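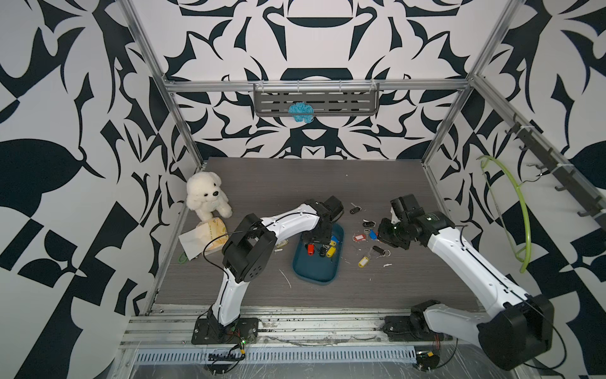 Key tags and fobs, in the teal tray and on the table beside it.

Key holding: tags, trays and the spares count

The key holding at the Zakness building has been re-sorted. The work covers room keys, cabinet keys, gate keys and the vehicle fobs that used to be kept at the Soketti store. Everything is now on one register, and the two older lists are withdrawn. If you have a printed copy of either, please put it in the shredding bin.

The method was simple. All sets were taken off their hooks and put on a table. Sets confirmed against the register went into a tray, and sets still to be confirmed stayed on the tabletop until someone had tried them in a lock. Plastic trays with a raised rim are recommended for this. Split rings catch on cardboard, and small cabinet keys slide under the flaps of a box and get lost there.

Tag colors

Colors now have one meaning each across all buildings. Under the old arrangement red meant "ground floor" at Zakness and "do not lend" at Soketti, which caused at least one lockout in April.

Red: plant rooms, electrical cupboards, roof access.
Blue: offices and meeting rooms.
Yellow: shared stores, cleaning cupboards, bicycle cage.
Black: vehicles and gates.

A set carries one tag. If a set opens doors in more than one group, it takes the color of the most restricted door on the ring. A ring that opens an office and a roof hatch is therefore red, and is signed out as red.
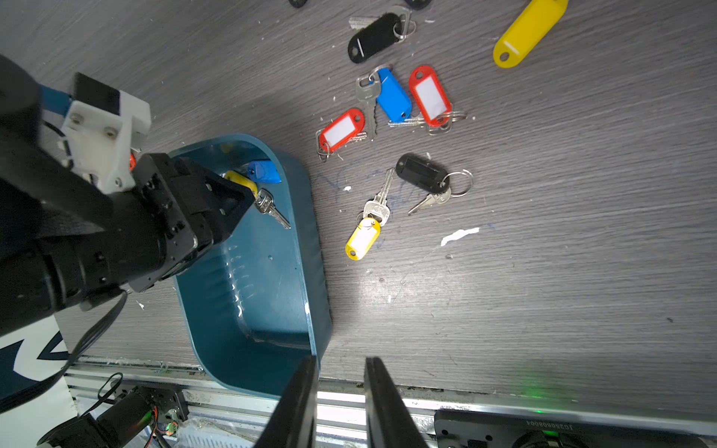
Write on the paper insert with the fine black pen kept in the key cabinet. Ballpoint fades and gel ink smears when the insert is pushed under the window. The insert shows the register number only. Do not write a room name, a street address or a company name on it. A lost key with a number on it is an inconvenience. With an address on it, the lock has to be changed and the cost goes to the department that signed it out.

Register numbers run from 1 to 586. Gaps in the sequence are retired sets and will not be reused. If you find a tag with a letter after the number, it belongs to the old Soketti list and should be handed in at the front desk for relabeling.

Rings and attachments

Use the steel split rings supplied. Please do not add karabiners, lanyards, bottle openers or a second tag. Extra items make the sets tangle in the tray, and a tangled set is hard to check by number without lifting the whole pile. The limit is five keys to a ring. Larger sets have been divided, and each half has its own number with a cross-reference in the register.

Keys with a colored plastic head are a separate matter. The head color comes from the key cutter and has no meaning in our scheme. Go by the tag. A blue-headed key on a yellow tag is a yellow set.

Vehicle fobs

Fobs are held two to a vehicle, one for issue and one spare. The spare stays in the locked drawer and is not lent. Batteries are replaced once a year whether or not the fob still responds, and the month is entered in the last column of the register. Report a fob that needs more than one press to open the doors. Cracked cases can be replaced without reprogramming if the circuit board inside is sound, so please don't tape them.
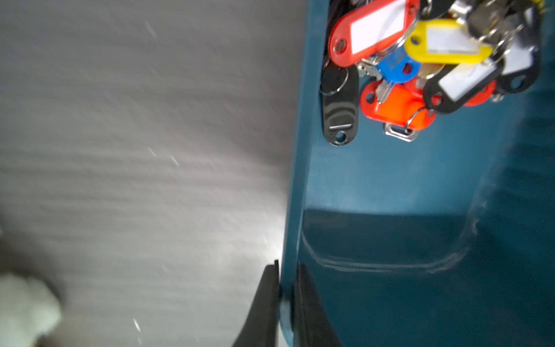
Sets coming back at the end of the day go in the return tray by the front desk, tag side up where possible. They are not considered returned until they have been checked off, and the name in the register stays responsible until then. The tray is cleared at 4:45 p.m. Anything left after that is checked off the following morning.

Do not take a set straight out of the return tray, even if it is the one you want and you are in a hurry. Several of the missing entries this year were traced to exactly this. The set was in use the whole time, under the wrong name.

Outstanding items

The count leaves 19 sets listed but not found. Most are cabinet keys for furniture that has since been moved to Uibo, and those will be written off if the cabinets are confirmed to be standing open. Two are red sets and will be followed up individually with the last person to sign for them.

There is also a small bag of keys that fit nothing tried so far. They are mainly short cylinder keys with no maker's stamp. If you have a drawer, locker or padlock at Lavesico that you have never been able to open, bring a note of its location to the front desk and the bag will be tried on it.

New tags can be ordered in packs of 45, single color. Requests for more inserts, rings or a replacement tag go to Flynn Tuhiwai, with the register number of the set concerned. Broken tags should be sent back with the request so the old number can be removed from circulation.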